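Ticket 1372: black cloth on the demo table will not lie flat
Opened by: Shiuli Marikar
Site: Cullness, back room
Priority: low (I asked for medium)

The cloth has been ironed twice and hung over a door for a night. It went back on the table on Saturday and had folds in it by the time I'd found my glasses. The wall behind has smudges as well, which I'm told is ticket 1045, so I shall say no more about the wall.

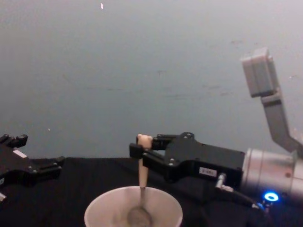
Nilmini Weerakoon: Did you iron it on the table or off it? We had the same trouble in December and clips under the edge sorted most of it. The iron did nothing except smell.

Shiuli Marikar: Off it. I have ordered clips from Fekasari. They come in packs of 147, so if anyone has a second cloth, now is the time to own up.

Update: clips fitted along the back. Folds at the front have taken this as encouragement. Albane suggests weighing it down, but the stirring has to be done somewhere and she wants the paper cup kept well away from anything that slides. The spoon with the thick handle is staying too, as it's the only one we all agree on.
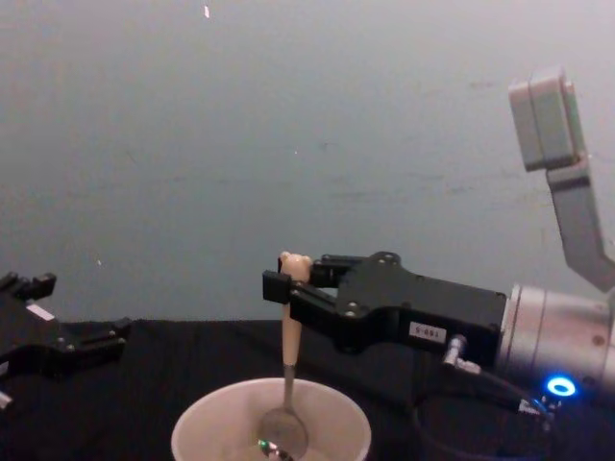

Spoon in the cup, cloth still wrinkled.

Status: open. Reassigned to Manouchehr Nouri, who owns a steamer.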